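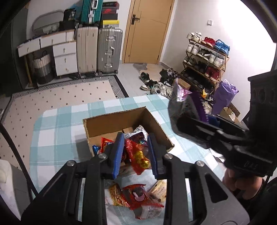
The snack box on its checked cloth, with a second helping spread out in front.

The Bendell snack swap is back for August, and the rules have grown to three: bring something sealed, take something you can't identify, and no returning it half eaten. Last time 19 of you joined in, and the box went home to Cistport with nothing in it but a receipt.
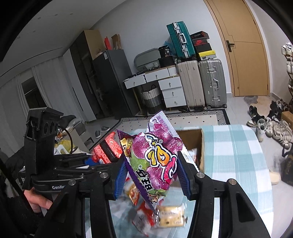 Sweets or savoury remains the great divide in this town. The savoury camp has crackers and noodles on its side, and a certain moral tone. The other lot will point to the purple, white and pink bag with the grape-like shapes on it and ask what more anyone could want from a packet. We take no position — though the crackers do tend to linger.

Doors open at 5. Bring up to 3 packets each, and please label anything with nuts. Mushi, the tea stall, will be pouring as usual.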